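Filed under: Shared Spaces > Kitchens & Tea Points > Inspection Sheets

Print this page | E-mail this page

Last updated: March 7, 2023

Tea point check, Laneck building, second floor
Completed by: Petronella Mofokeng
Sheet used: Swanepoel standard kitchen checklist, short version

I was asked to fill this in with "comments where useful". I have put comments nearly everywhere, as a row of ticks tells the next person very little. The sheet also asks for a mark out of ten for the room. I have left that blank and will go on leaving it blank.

1. Shelving stands level and does not rock
Pass, for now. The small rack stood firm when I pushed it by hand. The November sheet has a tick here too, but the person who did it told me they had looked at the rack from the doorway. I'd like this line to say "push it" in future.

2. Shelf load within the stated limit
Not confirmed. The Fandby leaflet is said to give a limit, and I was sent a photocopy with the bottom third missing. I don't doubt that a small rack will hold a mug. I do doubt that anyone has checked how many mugs it will hold, and I won't sign for a number I haven't seen.

3. Fixings tight
Pass. I tried the screws with a driver and none of them turned. The sheet wants this done every 106 days. I have asked where that figure comes from and have had no answer.

4. Shelves labelled
Pass, with a grumble. A label tells you which shelf you're looking at and nothing about what belongs there. If we want mugs on one and something else on another, the label needs to say so in words. Until then I can't fail anybody for putting things in the wrong place.

5. Cups and mugs kept off the worktop
Fail. The rule says mugs go on the shelf when not in use. It has said so since the room opened and it is followed when people feel like it.

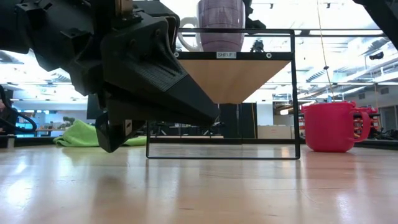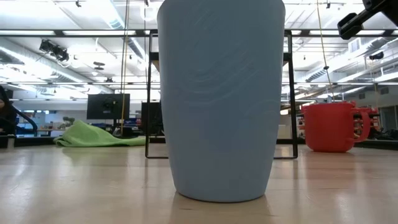
Red mug on the table beside the rack, green cloth left in a heap on the other side.

I was told the mugs get left out because the rack is too small. That may be so, but then the answer is a bigger rack or fewer mugs, and we have had neither. Vendia quoted 191 for a replacement unit. I can't recommend it until somebody shows me that the present one is being used properly.

6. Mugs free from chips and cracks
Partly checked. I ran a finger round every rim I could get at. No sharp edges. Handles were all sound when I gave them a tug. Anything in a desk drawer I haven't seen, and I'm told there are several.

7. Cloths hung up to dry
Fail. A cloth in a heap stays damp in the middle and starts to smell. There's no hook, so I have some sympathy, but a hook was promised on the November sheet and ticked as done. It is not done. I looked on all four walls and inside the cupboard door.

8. Table surface clean and sound
Pass with a note. Fine scratches here and there. They don't matter for safety. I would still rather people lifted the cups than slid them. The polish shows every mark, and I was never convinced a shiny finish was the right choice for a room where people make tea.

9. Table edges clear, nothing likely to be knocked off
Needs another look. "Clear" is not defined on the sheet. I have been using a hand's width and will carry on doing so — if head office wants something else they can write it down.

10. Hot water notice in place
Pass. The wording is poor ("Caution may be hot") but it's at eye level and it's been wiped.

11. Floor dry and free from trailing leads
Pass at the time of the check. A tick on this line is good for the ten minutes I was there and no longer.

Actions
- Fit the hook. Do not tick it until it is on the wall.
- Get the whole Fandby leaflet, including the last part.
- Add words to the shelf labels.
- Mugs up on the shelf. Petronella to check again without giving notice.
- Hold the Vendia quote.

Items 2, 5 and 7 stay open. Please don't close them by e-mail — come and look at the room first, then sign the paper copy inside the cupboard door.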